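Monday, January 15, 2018

I woke up before the alarm and could not sleep again, so I made tea and looked at the snow on the parking place. My knee is better. I can go down the stairs now without holding the rail, but I hold it anyway, from habit.

At work it was a slow day. The bus to Alholm was late and I read 14 pages of my library book at the stop, with gloves on, which makes it very difficult to turn a page. The letter from Brevix came also. They want 220 for the repair of the heater, and the number of the bill is 3847, and I must write this number on the payment or they will send me the letter again, like they did in July. I write it here so I don't lose it.

In the evening I wanted to do something with the tennis balls. They have been in the sports bag since autumn, when the club at Prorkholm closed the outside courts. I still don't know if I will play this year. The doctor says wait until it is warm, and the indoor hall is expensive for me. But a ball which lies in a bag for months becomes sad, and I was curious which ones are still good.

I know one test only. You drop the ball from the height of your shoulder and see if it comes back to your hip, more or less. Two of them came up nicely. One was lazy — it made a flat sound and stopped somewhere at my knee. I will keep it for rolling under my foot, the physiotherapist showed me this exercise and it is good for the arch.

I like this yellow so much. In January everything is gray, the street and the sky and my coat, and also the counter and the curtain, and then there is this color. 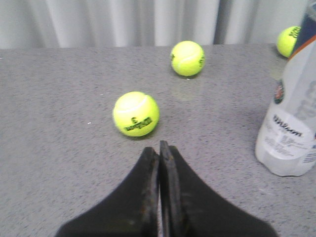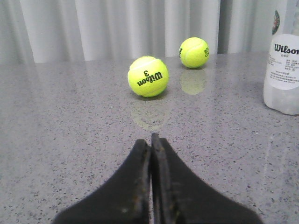 Wilson, with the number 3, and the writing is upside down in all four: 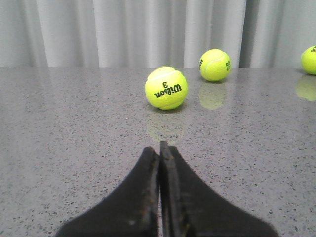
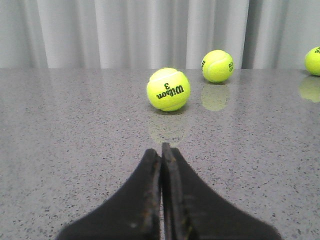

I always believed that the number says how hard the ball is. Tonight I read that it is only for knowing your own balls from the balls of the next court, when both have the same brand. So many years I chose the low numbers in the shop and felt clever about it.

After this I washed the sports bag by hand. The water was brown from the clay, I had to change it twice. It hangs now in the bathroom and drips.

Tomorrow I must pay the bill, buy onions and lamp oil, and ask at the hall what one hour costs in the morning. If it is cheaper before nine, maybe I go once, only to hit against the wall.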